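Skarari Releases Household Task Set and Two-Stage Planning Method for Two-Armed Mobile Robots

FOR IMMEDIATE RELEASE

Skarari, a developer of simulation software for home robotics, today released Mandagi, a set of simulated household tasks for two-armed mobile robots, together with a report on a planning method tested on it. The report describes how a robot can be trained to decide where to stand before it decides how to reach, and compares that approach with a single policy that handles driving and arm motion together.

The tasks take place in a furnished house with a garden outside. The robot works from its own onboard cameras. It is given no floor plan and no list of object positions. 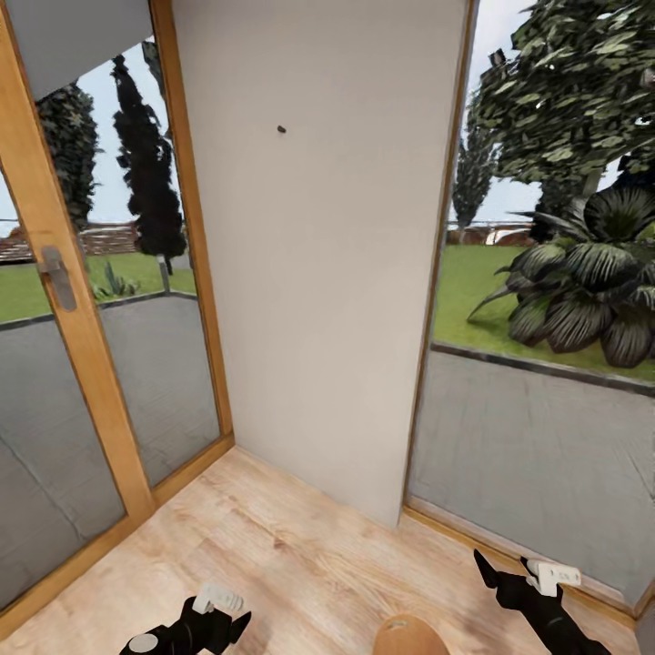
Localization was the first problem the team took up. Many robots trained in simulation do well when they are facing a table full of objects and poorly when they are facing very little. A plain stretch of white wall between two areas of glass, with one small dark spot on it, gives a camera few fixed points to work with. Views like that were kept in the training data, and the method carries a short memory of earlier views so that a single poor one does not cause the robot to lose its place.

"We had been filtering those views out in our earlier work, and the robot paid for it later," said Salamatu Amoah, who led the study. "Once we left them in, the turns got steadier and we stopped seeing it drive off in the wrong direction after facing a wall."

The method has two stages. The first proposes a standing position and a heading. The second plans motion for both arms from that position. If the second stage cannot find a workable path, it sends the request back and the first stage tries again, up to 4 times per task. Both stages are trained on the same demonstrations, which operators recorded in simulation using the Clikness teleoperation interface.

The close-range part of the work relies on views from near the gripper, where a large surface can fill much of what the robot has to go on.

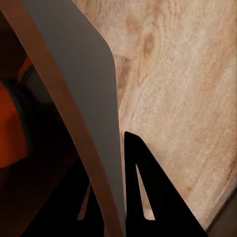 Close-range view in simulation, with the two black gripper fingers on either side of the lower part of a gray panel and wood grain to the right.

Mandagi contains 200 task variations. In testing, the two-stage method completed 70 percent of them without a reset. The single-policy baseline was given the same demonstrations and the same training time, and it finished fewer tasks in every category. The gap was widest on tasks that started far from the target object and smallest on tasks that started within arm's reach.

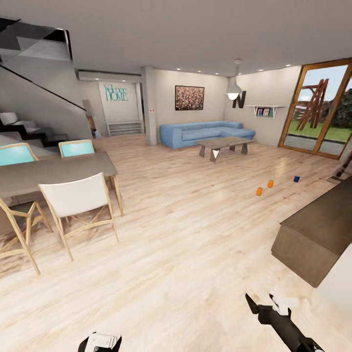

Starting positions were varied on purpose. A task may begin with the robot across the house from what it needs, with furniture along the way, and the robot has to choose a route and a stopping point that leave both arms room to move. Stopping too close turned out to be the more common error. Stopping too far away was easier for the robot to correct.

"People tend to look at the grasp, but a lot of failed grasps are parking mistakes," said Intan Chong, a research engineer on the project. "If the base is a little off, the arm runs out of good options. We wanted a test that would show that clearly – and a method that could back up and try again."

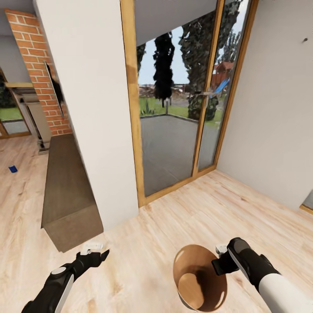 Objects at floor level remain the hardest group. The arms have to extend low in front of the base, and the body of the robot can block part of the camera view. The report lists these cases separately and includes the failed runs along with the successful ones. Results so far are from simulation only, and the team makes no claim about performance on hardware.

The release includes the house model, the task definitions, the demonstrations and the evaluation code. Trained weights for both stages will follow in February. Research groups may use the full set at no charge, and commercial licenses are available through Wisach, the company's distribution partner.

Media contact: Marlina Hutapea, Skarari Communications
Technical questions: Anisa Simanjuntak, Mandagi project desk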